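The Letter from Block Pellum

The letter came in August, in a yellow envelope, already opened by the prison office. It had 515 words. I know this because the rule on our block permitted no more, and the writer had put the number at the bottom, in pencil.

I had been a night guard in Pellum for over 73 months. In that time I learned to listen to breathing. From the door of each cell you hear it, and you make a mark on the sheet, and you go to the next door.

The man in cell 377 wrote to his sister every week. She never answered. Now she had answered, and he was in the court building in Tsikata, where the judges were hearing his case again. So I kept the letter in my drawer for two nights.
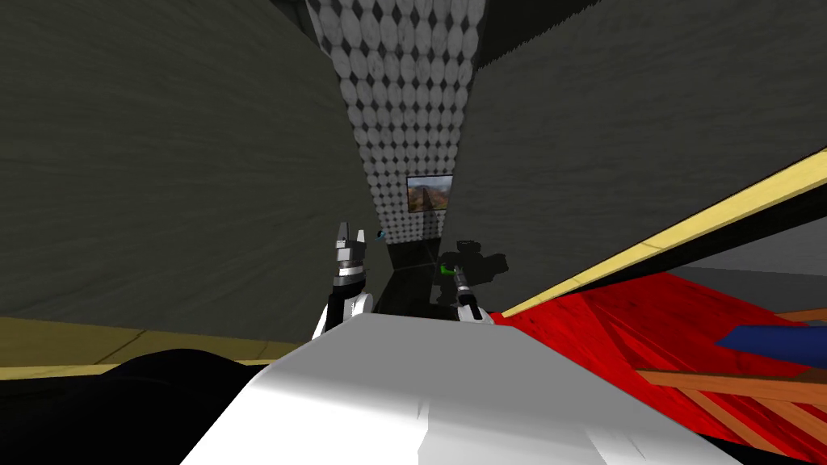

It was wrong to keep it, the older guard told me when he came to change the shift. A letter belongs to the man from the minute it passes the office, and if the judges sent him home from Tsikata, who would carry it to him?

I said that I would carry it myself. He hung up his keys and did not reply.

On the third morning the bus came back. I stood at the gate with the envelope inside my coat. Four men stepped down, and then the driver, and then for a long moment the door stayed open.

He was the last. He looked at my hand before he looked at my face.

"Is it long?" he asked.

"It is as long as they allow," I said.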